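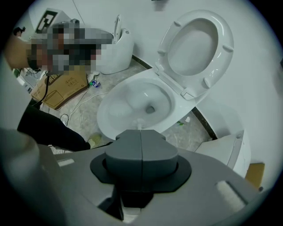 Toilet with raised lid in the new bathroom practice room, Stustura.

Vakent opens practice room for toilet cleaning in Stustura

Stustura, Wed 18 September – The cleaning company Vakent has opened a practice room where new employees can learn to clean toilets of different shapes before they go to the customers. The room is in the company's building in Stustura and is 2 minutes by foot from the main office.

Until now the new employees learned this work directly in the homes and offices of customers. Vakent serves 3,411 addresses and many of them have changed their bathrooms in the last years. The company has noticed that the older instructions, which were written for one usual kind of toilet, do not fit any more to what the employees meet in the morning.

In the practice room the toilets stand against a light wall, on a floor with marble pattern. They are white and they are different from each other. One is rounded like an egg, one is a tall smart toilet with a boxy form. Paper holders are mounted on the wall, because to fill up the paper is also a part of the work.

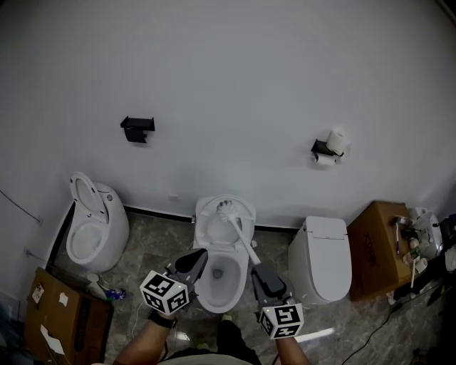

Eskildsen

The lesson begins with the lid and the seat. Both should be raised fully before the brush is used, so that the rim can be reached from all sides. The small rubber bumpers under a seat or lid are wiped one by one. After this comes the bowl, first under the rim and towards the back, then down to the drain. The handle of the brush is held low and the movement is slow, to avoid drops on the seat and the wall.

A separate hour is given to the smart toilets. They have more edges and corners on the outside, and the employees learn to use a soft cloth and little water on these surfaces. The last part of the lesson is the floor behind the toilet and the baseboard, where dust collects and where customers most often complain.

So far 203 employees have a place reserved for the course. The lessons are paid as normal working time. Vakent will also offer the course to smaller cleaning firms in the region from January, when the written guide is ready. The guide has the name Fluserach and will be printed in 1,000 copies. Firms that want to send participants can already write to the Vakent office in Stustura.

About Vakent
Vakent is a cleaning company for private homes, offices and guest houses, with main office in Stustura.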